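Mirkport trial puts machines to work on the packing bench
August 31, 2020

Machines that can stack a shelf or tidy a kitchen without help are still some way off, according to a report from Uvar, the Mirkport firm that has spent the summer testing two-handed robots on small shop-floor jobs.

The trial began in June and covered 14 chores, among them sorting cutlery, folding tea towels and handling bottled goods. The firm logged 1,028 attempts in all.

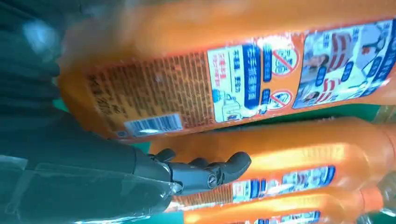
Bottles were among the harder items on the list. A robot hand has to judge where a smooth, curved side begins and how hard to press, and it has to do so again for each one. Glossy orange plastic throws back bright streaks of light, and when several bottles lie side by side with only a narrow gap between them, there is little room for fingers. Printed labels and barcodes help the software tell which way a bottle is facing – when they can be read.

Uvar used two control programs, Arthur and Ciseo. Arthur was the steadier of the two but slow, taking 50 seconds over a move that a shop worker makes in two or three. Ciseo cut that to 25 seconds and dropped more.

Soft packaging remains a problem for both. Shrink wrap creases and tears in a different way every time, and neither program could be relied on to clear it from the bench.

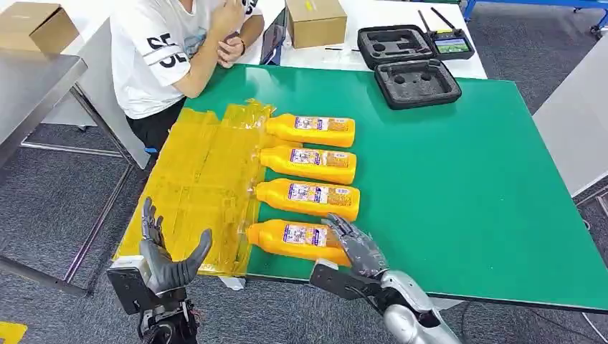
What happens next

Uvar plans to repeat the bottle and towel chores with new fingertips before it tries anything in a working shop. Home use is further away, the report says, and no price or date has been set.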